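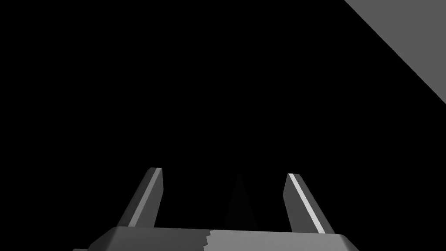 Project notebook, simulated gripper, wrist camera view
September 27, 2019

Where we are. The arm loads, the gripper loads, the wrist camera renders. I would not say more than that. The group chat had us down as "vision working" last night and I would like that taken back until someone shows me the camera looking at a block.

Environment is the Astbridge scene file from last year's team, with our own gripper model swapped in. Renderer is the plain one, no textures, no colour. Random seed 3142 for everything in this entry. Please use the same one if you are comparing, or write down what you used instead.

The wrist view

Both fingers are in shot, with the palm along the bottom. Good. The rest is mostly black. There is a flat grey wedge in the top right corner that I can't name. Table edge is the popular theory. It could as easily be a wall panel, or a face of the bin seen from a silly angle. There is no block in view at all, and the last version of the plan has the block detector running on exactly this camera.

The palm has a join between a darker grey and a lighter grey, left of the middle, and it goes down in steps like a staircase. First guess is a shadow being drawn at too low a resolution. Second guess is two surfaces of the palm sitting in the same place and fighting over who gets drawn. These have different fixes and we should find out which before anyone touches the model. Quick test: turn shadows off and render again. If the steps stay, it's the mesh.

There is also something very dark and pointed between the fingers, just above the palm. It hardly shows against the background. I don't remember drawing anything that shape. May be part of the mount, may be a stray piece from the import. Not going to guess further on paper.

The Cundura question

Two of us want to move to the Cundura grasp planner this term. I have read their student guide twice and still don't see how it helps with a camera that can't see the block. The planner needs an object pose. We don't have an object pose. At the moment we would be handing it the true position out of the simulator, calling the result a grasp, and then being surprised at the competition when the real table declines to tell us where its blocks are.

If we do use the true position for now, fine, but the log file has to say so in the first line. Last year's log didn't, and the report ended up claiming things in March that fell over as soon as the judges asked.

Grasp runs so far

203 runs overnight, script finished without errors. The summary says the fingers closed in all of them. I believe that. Closing the fingers is what the script tells them to do. It doesn't check whether there was anything in between, so the number is worthless as a success rate and I have taken it off the whiteboard. A proper check would be block height after the lift, read at the end of each run. Needs adding before the next batch.

I looked through a handful of the runs by hand. In 2 the arm had stopped short of the table and closed anyway. No idea how common that is across the whole lot.

Joint limits: the Vustex file and ours disagree on how far the wrist bends, by around 5 degrees. Somebody has typed one of them in by hand. I'd trust neither until it's measured on the arm in the cupboard.

To do, in this order
Shadows off, same seed, same pose, save the render next to this one.
Hide the gripper parts one at a time until the dark pointed thing goes.
Work out what the grey wedge is by giving the table, bin and walls different shades.
Tilt the camera mount and see whether a block can be got into view with the fingers open. If it can't, the camera has to move, and the Melnychuk bracket drawing needs redoing before it goes to the printer.
Add the height check.
Only then talk about planners.

Added later: shadows-off render is queued behind somebody's very long training job. Whoever owns it, please put a note on the machine with an end time.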